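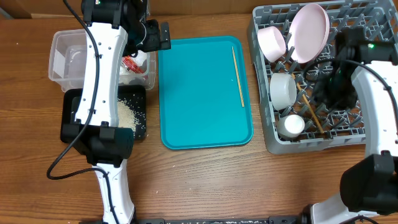 Upendo Shirima
Research coordinator, two-arm manipulation group, Kashindye

Call for participants: teaching a pair of robot arms to clear the table

We are looking for people who will operate two robot arms by hand control in our laboratory in October. You do not need to know robotics. If you can put away dishes at home, you know the task already.

What we study

Our group works on learning from demonstration. A person moves two small control arms, and the two arms at the table repeat the motion. We record the motion, and later a model is trained from these recordings. In our first study, all demonstrations came from only 2 operators, both members of the group. The model learned their habits very well, including the bad ones. When a bowl was lying on its side in the rack, it often waited too long before closing the gripper, as both operators did.

We then added demonstrations from people outside the group, and the waiting became shorter. This result is small and we want to check it properly with more people. My colleague Gitau Mwaipopo has prepared the new protocol, which we call Urkau.

What you will do

The table has a dish rack, a teal serving tray, a black tray with rice and a clear container. Each session has three parts:

Dishes: moving a bowl, a plate and cups between the rack and the tray.
Chopsticks: picking up one chopstick from the tray or from the rack. Thin objects are the most difficult for the fingers of the gripper, so please be patient with yourself.
Rice: moving the black tray with one arm while the other arm works beside it. Rice falls on the table in many trials. We record these trials also, and we do not remove them from the data.

You will get 32 minutes of practice before any recording starts. After this you make 48 short demonstrations, with a break whenever you want it. We ask you not to copy another person's way of doing the task. Your own way is what we need.

Who can take part

Adults with normal or corrected vision who can sit and use both hands for almost 3 hours, breaks included. Left-handed people are very welcome, because we had none in the first study. People who worked on our earlier system, Brustitz, cannot take part this time.

What we record

The positions of the arms, the gripper openings and the video of the table. We do not record your face or your voice. You may stop at any moment, and you will be paid for the full session also in this case. If you want your recordings deleted, please write to us before the training of the model begins. Later it is not possible to take one person out of it.

Payment and place

Participants receive a gift card and the cost of the bus or train. Sessions are in the Cakon building, ground floor, in the morning or in the afternoon.

How to apply

Please send a short message to Bernadette Madigan at the Cakon reception desk with your name, your free hours and which hand you write with. We answer every Friday. Questions about the method can be sent to me or to Gitau.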